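The Block Exchange

The blocks were due at the Kennedy Branch Library by four o'clock on Thursday, and at noon Faith Langat had twenty-four of them pressed and stacked on the ironing board. The pattern called for 25.

She had drawn the pattern herself, which made it worse. It was called Fondura, after a village on a map in her grandmother's hallway, and it was a star inside a star, set on point, with a narrow border that had to finish at a quarter inch. Five women and one man had agreed to sew it. Each of them would make blocks in one color family, they would trade, and everybody would go home with enough for a lap quilt. Faith had the blues.

She was short a piece of indigo the size of her hand. She had been through the scrap bin, the drawer under the scrap bin, and the pillowcase where she kept fabric she did not want to look at.

She called Piroska.

"I have indigo," Piroska Oláh said. "Come and get it. I'm not driving, they're tearing up my street."

Piroska lived on Skellell Avenue, over what used to be a shoe repair. She had been quilting for longer than Faith had been alive and owned, by her own estimate, 2,000 yards of cotton, none of it sorted. Faith parked two blocks away, walked around the backhoe, and climbed the stairs with her rotary cutter in her coat pocket, wrapped in a sock.

The door was open. Piroska was on the floor of the front room with her legs out in front of her, pulling folded fabric out of a suitcase.

"Blue is in here or under the bed," she said. "Did you eat?"

"I'm fine."

"There's soup. Put it on while I look."

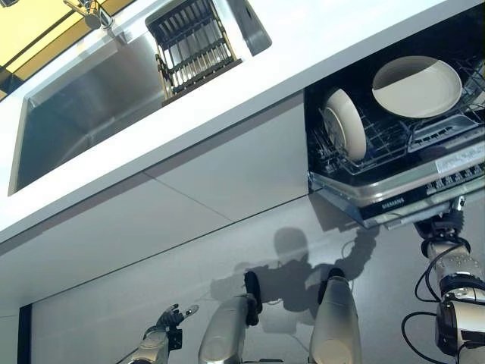 Faith had never been much good at waiting in other people's kitchens. She found the soup in the refrigerator and a pot to put it in, and then she stood there and thought about her points. On the first ten blocks she had sewn with a fat quarter inch and the star tips had come out blunt. She had ripped six of them and let four go, and she knew exactly which four. Would Orsolya notice? Orsolya Bakos noticed everything. She had once handed back a pincushion. Faith rinsed the spoon at the steel sink and set it in the wire dish basket beside the faucet, and decided that the blunt ones would go to Miklós, who was nice about things.

"Found it," Piroska called.

It was not indigo. It was navy, with a faint gray pinstripe, and it had been a man's shirt. One side still had the buttonholes.

"That's a stripe," Faith said.

"It's a blue."

"The rule was solids or near solids."

"Who made the rule?"

"I did."

"So," Piroska said, and held out the shirt.

Faith took it to the window. In daylight the stripe almost went away. The cotton was soft and a little thin at the elbow, but the back panel was good.

"Whose was it?"

"My brother's. He wore it to work for Guser, when they still had the mill. All the men in the office had blue shirts. He hated that place." She got up off the floor one knee at a time. "He had 200 ties and hated those too. I made a table runner."

"I can't cut up your brother's shirt for a block exchange."

"I've been cutting it up since February. Where do you think the sleeves went?"

Faith looked. There were no sleeves.

They ate the soup standing up because the table was covered with a quilt top that Piroska was not going to talk about. Then Faith laid the shirt back on the cutting mat, lined up the stripe with the grid, and cut. She needed eight triangles and four squares. She cut ten triangles, in case.

Piroska's machine was an old black one with a knee lever. Faith had not used a knee lever before, and her first seam wandered off like a dog. She picked it out. The second seam held. By the fourth she had found the speed of it, and she stopped looking at the clock on the stove. Piroska pressed for her, dry iron, seams to the dark side, and passed each unit back without saying anything.

The block came out at twelve and a half inches. Faith measured it both ways and then on the diagonal. The points were sharp. All eight of them met the seam line and stopped.

"It's the best one," she said.

"It's the machine," said Piroska.

Faith got to the library at ten minutes to four. The others were already in the back room, laying their stacks out by color. Kurniawati Simanjuntak had the reds, and had tied them with a strip of selvage. Miklós Gál had done his greens on a treadle and was telling anyone who would listen. Orsolya had brought a ruler.

Faith put the blues down at the end of the table with the pinstripe on the bottom. She had meant to keep that one for herself. She had thought about it the whole drive, and she had a reason ready, which was that it broke the rule.

Orsolya went through the stack like a bank teller. She stopped at one of the blunt ones, looked at it, and moved on. She stopped at the last one and turned it toward the light.

"This isn't a solid," she said.

"No," said Faith.

"It's a shirt."

"It's Piroska's brother's."

Orsolya laid her ruler across the block, corner to corner. She ran her thumb over the center where the seams met. Kurniawati came around the table to see, and then Miklós did.

"Who gets it?" Miklós said.

Faith had made up numbered slips for the draw, and they were in an envelope in her bag. She looked at the block for a moment longer. Then she took the envelope out and shook it.

"Whoever gets it," she said.

Orsolya drew first. She drew a seven, which was one of the four blunt ones, and she put it on her pile and squared the edges with the flat of her hand. Kurniawati drew the pinstripe.

"Does Piroska want to know where it went?" she asked.

"I'll call her," Faith said, and held out the envelope for Miklós.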